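Counting the votes at Ilden

Zuzanna Pawlak spent two series of the reality competition Ilden as its vote and rules supervisor. Her name appeared in the credits for less than a second. The job covered everything between a contestant writing a name on a card and the host reading it out, and she has kept most of her working notes. We spoke for an afternoon on 28 October 2024, mainly about procedure.

The format will be familiar to anyone who watched. Contestants lived in a converted grain store, competed for immunity, and voted one of their number out at the end of each round. Ties were broken by a revote, and a second tie by the holder of the Brimum, a brass token won in the round's first challenge. Viewers tended to treat the Brimum as a prop. Pawlak treated it as a clause.

"It was four paragraphs in the rulebook," she says. "Two covered what the holder could do. The other two covered what happened if the holder was also one of the people tied. People on the forums wrote that we made that up on the night. It was in the book from the first draft."

The rulebook ran to 91 pages by the end of the second series. Contestants were given a shorter version on arrival and signed a sheet to say they had read it. Pawlak held the full version in a ring binder and could be called to the house at any hour to give a ruling. Rulings were given in writing, read aloud once, and filed by number. Over the two series she issued 231 of them.

Most were dull. She reads out several: whether a contestant may swap beds after lights out (yes, with the consent of both), whether food won as a prize may be traded for a vote (yes, but the trade cannot be enforced), whether a note passed under a door counts as private conversation (no). Ruling on the trade of food for votes took her most of a night. The producers wanted trades to be binding, as it would have made for simpler episodes.

"I said if you make it binding, you need me to act as a court. You need evidence, you need a hearing, you need a penalty. They thought it over and decided they didn't want a court."

The vote itself was done in a small room off the main corridor. Each contestant went in alone, wrote a name, folded the card once, and dropped it in a slot. Pawlak opened the box with one other member of staff present, and both signed the tally. The host received a sealed copy. Cards were kept until the series had been broadcast in full. She insisted on the single fold, which is visible in every episode, after an early rehearsal in which cards folded several times over jammed in the slot.

She is firm that no vote was altered. She is less firm about the order in which cards were read.

"The order was chosen for television. Everybody in the trade knows that. The totals are the totals. If it was five to three, it was five to three, and the host read them so that you didn't know until the seventh or eighth card. I didn't choose the order, but I checked that every card read out was a card in the box."

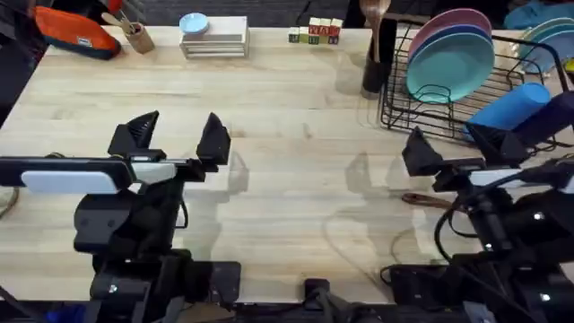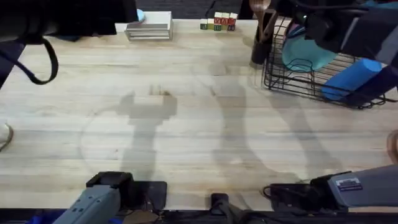 The one vote that still gets argued over is the Plernard vote, named after the challenge that came before it. Plernard was a relay across the yard in which pairs carried water in shallow trays. The winning pair were both to be immune. One of them had stepped outside the marked lane on the last leg, and the judge at the line gave a time penalty that still left the pair in front. The losing pair appealed, and the appeal reached Pawlak an hour before the vote.

Her ruling, number 164 in her file, upheld the result. The rules allowed for a time penalty or for disqualification, and left the choice to the judge at the line. She could only overturn it if the judge had used a power the rules did not give.

"I thought disqualification would have been fairer, for what it's worth. I wrote that down as well. But I wasn't asked what was fair. I was asked whether the judge could do what he did."

The broadcast cut the appeal to a single line of narration. The vote that night went against one of the losing pair, and viewers who had seen only the step out of lane took it that the production had looked the other way. The channel received 426 complaints. Pawlak drafted the reply, which quoted the relevant rule in full and was sent out with the quotation removed.

She was also responsible for the casting questionnaire's rules section, which asked applicants how they would read a set of short disputes. No answer was marked as wrong. The purpose was to find out who would argue, and how long for. A contestant who later reached the final had filled both sides of an extra sheet.

Asked whether contestants ever found a gap in the rules, she names one case, which she calls the Głowacki clause after the street where the production office was. The rulebook said a contestant who left the house by choice before the vote was out, and that the vote was cancelled. It did not say what happened to a contestant who announced that they were leaving and then stayed. In the second series one did exactly that, in January, with the vote already set up.

"They'd said it in front of the whole house. Some of the others had changed their plans on the strength of it. I had to decide whether saying it was the same as doing it. I ruled that leaving meant going through the outer door. We wrote the clause the next morning."

There was no third series. Pawlak has since written rules for two quiz formats and a cookery contest, and says the cookery contest is harder, as the judges change their minds while tasting. She still has the binder. The final ruling in it, number 231, concerns whether the winner could keep the Brimum. The answer was no, and it went back to the props store the same evening.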